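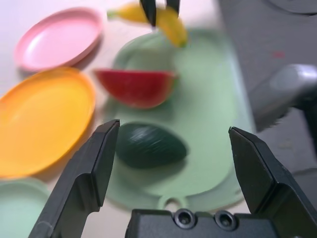
Food Prep Basics – notes for session 4: fruit, boards, cutting order
Instructor: Érica Bittencourt. Questions to Maiara Toledo in room 243, not to me by email please, I lose them.

Last updated: August

Read before Wednesday. Bring an apron and a towel. Knives stay here.

1. Board first

Fruit slides. Most slips in this unit come from a board moving, so fix the board before you touch a knife. Damp cloth under it, folded once, flat. Push with the heel of your hand – if it moves, redo it.

Color code, same as last term: pale green for fruit, white for bread, red for raw meat. Fruit boards hang by the hole in the tab when dry. Don't stack them wet, they warp and then rock.

Board too full = bad cuts. One thing being cut, the rest waiting off to the side or in a bowl. Whole fruit and cut fruit can share a board while you set up but once juice is running, clear the whole ones off.

2. Order of work

Dry before wet, firm before soft, things that brown go last.

For our fruit plate (watermelon, banana, avocado):
- watermelon first, it holds. Cut, cover, chill
- wipe board, dry it properly
- banana next to last
- avocado last, right before serving, lime ready and already cut

Some groups did the avocado first last term because it looked the hardest. Gray by the time the plate went out. Please don't.

3. Watermelon

Wash the outside, scrub it. The knife drags whatever is on the rind through the flesh. Halve, halve again, flat side down. Flat side down is the rule for anything round.

Wedges: cut across the quarter, rind on, even thickness. Rind gives people something to hold. For cubes, take the rind off in strips following the curve, then slice and turn.

Weigh your trim. In the worked exmple, a piece of 532 g with rind gave 200 g of rind and trim, so 332 g usable. Yield = usable / starting weight x 100, so 62 percent. Do the same for your own piece and write it on the sheet. Show the numbers, not just the answer.

4. Banana

Wash it too, people skip this. Peel from whichever end you like, no marks for it. Slice on a slant for the plate, straight across for fruit salad. Short gap between cutting and dressing: lime or orange juice, brush it, don't soak.

Too ripe (soft spots, sticky under the knife) – set aside for the smoothie session. Don't bin it.

5. Avocado

Slow down here. This is the one people cut themselves on.

Check ripeness by pressing gently near the stem end. Color alone doesn't tell you much, some kinds stay green when ripe and some go nearly black. Ask which one you've got. We usually get the smooth green ones from Camargo.

Steps:
a) wash and dry, a wet skin is slippery
b) lay it on the board, on its side, narrow end away from your cutting hand
c) cut in lengthwise till you meet the pit, then roll the fruit against the blade. Hand on top, fingers clear
d) put the knife DOWN. Twist the halves apart
e) cut the pit half into quarters on the board and pull the pit out with your fingers, or use a spoon
f) peel, face down, slice

No whacking the pit with the blade. No holding it in your palm. I know you've seen it done that way. Automatic redo if I see it.

6. Plating

Rind of the wedges all facing the same side. Banana in the middle, avocado fanned on the edge where it won't pick up melon juice. Salt and lime on the avocado only. Leave some of the plate showing.

Taste before it goes out – one slice of each.

7. Cleanup

Knives washed by hand, one at a time, never left in the sink. Boards: scrape, hot soapy water, rinse, sanitizer, air dry upright. The ones with a dip or groove need a brush, juice sits in there. Rinds and pits in the compost pail under the Gramar sink, stickers off first please.

Wipe the scale as well. It was sticky again.

Homework

Yield sheet, both sides. Then two short questions:
1. Your finished plate has to wait 20 minutes. What do you change about the order of work and why?
2. A board has been used for onions. Can you cut melon on it after a quick rinse? Explain in a few lines.

Reading is p. 66 of the course pack, the box on browning and the table under it. Skip the part on citrus, we do that next time with peeling.

Missed session 3? Knife grip sheet is in the folder by the door, get it signed off by Maiara befor you start cutting.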